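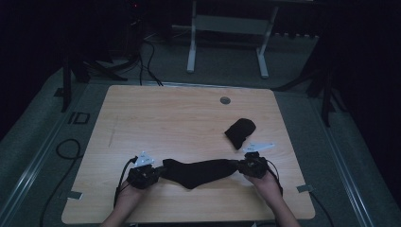 ## Opening (keep it to 2 minutes, you always run over)

Hi everyone, I'm Ratree Tanasarn, I write the patch notes for Zargate. Yes, all of them. If you've ever been annoyed by the phrase "minor balance changes," that was me and I'm sorry!

Quick show of hands: who reads patch notes before they play? Who reads them after they lose? (wait for the laugh, drink some water)

## The Plokine patch

So, the story. Plokine is our swamp map, and for most of last year everybody hated the fog on it. We thinned the fog out, and I wrote one line: "Improved visibility in Plokine." Five words if you count generously – four if you don't.

What I left out was that the snipers could now see clear across the water. The designers knew, and I knew too, because I'd been getting shot there all week in the test build. It just didn't feel like a patch note to me. It felt like a side effect.

We had 2000 forum replies by the next morning. I read them on the train with my coat over my head.

- slide: the original line, nice and big
- slide: the rewrite

Read the rewrite out loud: "We thinned the fog in Plokine. Long-range weapons will be stronger there for now. We're watching it and may add cover near the docks."

Same change, same game, and the replies on that version were so much calmer. People still complained (they're players, bless them), but they complained about the docks, and that was something the map team could use.

## What I do now

I play the build before I write a word. An hour, usually, with the change list open on my other screen.

Then I hand the draft to somebody on the Curnis team down the hall. They make a farming game and don't play ours at all, so if they can tell me what changed, it goes out. If they squint at it, I start over.

I also cap the top section at 12 items. Everything else goes underneath, sorted by map, and the bug fixes get their own list.

SKIP if short on time: the October holiday event we named Crăciun two months early, and the letters we got about it. It's a good story but it takes forever.

## Questions

Someone will ask about hidden changes. Answer: we've had them, I argued against them, and I lost twice. Don't get drawn into which ones – look at the clock and pick a hand from the back row.

Leave the slide with the forum link up while people pack their bags.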